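Clondevwood Clothes and Bedding Swap: your questions

Where and when is the next swap?

The next one is on Saturday, July 16, 2022 in the main hall at Clondevwood, on the Wistville side of the park. Doors open at 10am and we close at 2pm. There is no need to book.

What can I bring?

Clean clothes for adults and children, coats, scarves, sheets, duvet covers, pillowcases and towels. Bring up to 74 litres per household, which is one of the large blue bags we give out at the door. If you have more than that, keep it for next time.

What can't you take?

Underwear, swimwear, pillows, duvets and anything damp or stained. We also turn away school uniform with a badge on it, as the schools run their own scheme. Plain uniform is fine.

How do the tokens work?

You get one token for each item we accept, and one token buys one item. A sheet counts the same as a shirt. Coats are the exception and cost two. Tokens don't run out, so any left over from April can still be used.

Do I have to bring things in a bag?

Bags or boxes, as long as you can carry them yourself from the car park. Write your surname on the outside. 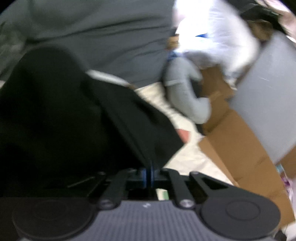

A reader from Nazari Road wrote to say that the queue at the door was too long last time and that people with one bag should not have to wait behind people with six. We agree. There will now be a separate table for anyone bringing ten items or fewer.

Can I try things on?

Yes. There are two curtained areas at the back of the hall. Please take no more than 6 items in with you.

How should I get clothes ready?

Wash and dry them, do up the zips and empty the pockets. Fold large things such as sheets and long dresses in half lengthways first, then in half again from the bottom. Dark clothes show fluff, so go over them with a lint roller or a damp cloth.
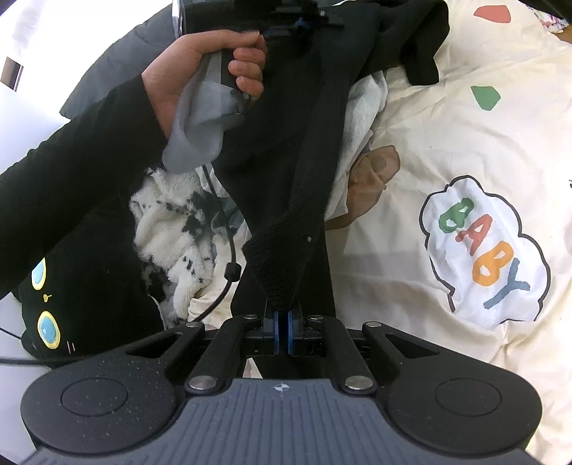

Pin pairs and sets together with a safety pin. A duvet cover and its pillowcases count as one item if they are pinned, and as separate items if they are not. We can't match them up on the day.

What happens to what is left?

It goes to Talteo, who sort it for resale or rags. After the April swap they collected 400 kg.

Is there parking?

There are a few spaces beside the hall – please leave the two nearest the door for blue badge holders. The bus stop is opposite the gate.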